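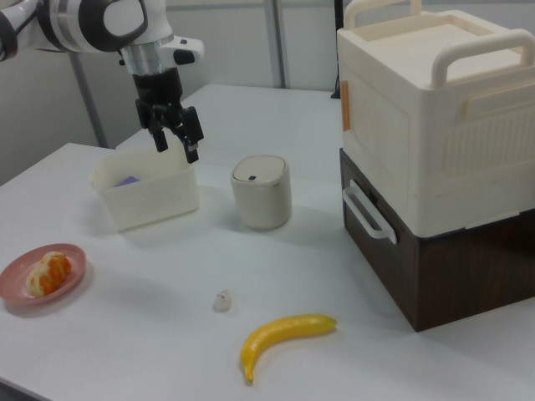

White tabletop, plastic bin and canister.

Phones & Mobile > Buying Advice
Thread: Ader 3 or the Casis for a heavy gamer with a light wallet?

pocketlint_hal
My old phone now takes a nap whenever I open a map, so it's time. I have a 400 dollar ceiling, and my spouse has the ceiling in writing. Down to two: the Ader 3 and the Casis. The Ader is 358 at the Stollbridge store near me, the Casis is right at 400. Mostly racing games, some podcasts, the occasional phone call if I can't avoid it. Which one?

moth_and_lamp
Casis. Better speakers, and they both face you. On the Ader the single speaker sits exactly where your right palm goes when you hold it sideways, so every race sounds like it's happening in the next apartment.

tinbucket
Ader, and keep the 42 bucks. The speaker complaint goes away with a pair of earbuds, and the people on your bus will thank you. Mine has been through a winter of daily gaming and still lasts until bedtime.

moth_and_lamp
Define bedtime.

tinbucket
9:30. I have a toddler.

moth_and_lamp
So it dies at 9:30.

tinbucket
It is at a comfortable 20-something percent at 9:30, thank you. How's the Casis doing by then?

moth_and_lamp
Charging. But it charges fast!

grumbleport
Both of these have the glowing stripe on the back, I see. I'm a grown adult with a mortgage and I don't want my phone to pulse green in a meeting. Does either one let you shut it off for good? My last one turned itself back on with every update.

verity_nope
Casis: yes, Settings, then Lights, then off, and it stays off. Ader: there's a switch, but the stripe still comes on when a call comes in. I put a case on it. Problem solved for 12 dollars.

pocketlint_hal
Good to know. I was sort of looking forward to the stripe, but I'll keep that to myself at work. What about heat? A guy at Stollbridge told me the Casis "runs warm" and then tried to sell me a clip-on fan.

verity_nope
He tells everyone that. I went in for a charging cable and came close to leaving with the fan. The Casis does get warm along the top edge in long sessions, but your hands aren't up there unless you hold a phone like a trumpet. The Ader heats up evenly, all over, like a dinner plate.

tinbucket
That's unfair. A side plate.

quietcorner88
Can I be annoying and suggest the Siregar? Used ones go for 159 in my area. No stripe, no shoulder buttons, and it plays the same racing games if you turn the shadows down. I've had two (the first is in a lake).

moth_and_lamp
The Siregar hasn't had an update since I had bangs. He said heavy gamer.

quietcorner88
He said racing games and podcasts. I wouldn't call that heavy. You can drive a pretend car around a pretend track on almost anything made lately, and he'd have enough left over for a decent controller.

grumbleport
I'm with quietcorner on this. A controller does more for racing than either phone. The shoulder buttons on the Ader are touch pads with good publicity.

tinbucket
I like the shoulder buttons.

grumbleport
Somebody had to.

moth_and_lamp
I still wouldn't buy used, not with a battery that old. You'll be shopping again by April and we'll all have to do this over.

pocketlint_hal
OK, update. Went back to Stollbridge at lunch and held both. The Casis is wide — my thumb couldn't reach the far corner, and I have regular thumbs. The Ader fit fine and yes, my palm went straight over the speaker. Bought the Ader anyway. Passed on the fan. The stripe is on and it's blue.

tinbucket
Welcome. Turn off the "performance boost" thing before you do anything else, it eats battery even on the home screen.

moth_and_lamp
Enjoy your earbuds.

quietcorner88
If anybody else is reading this, I'm selling a Siregar. Not the lake one.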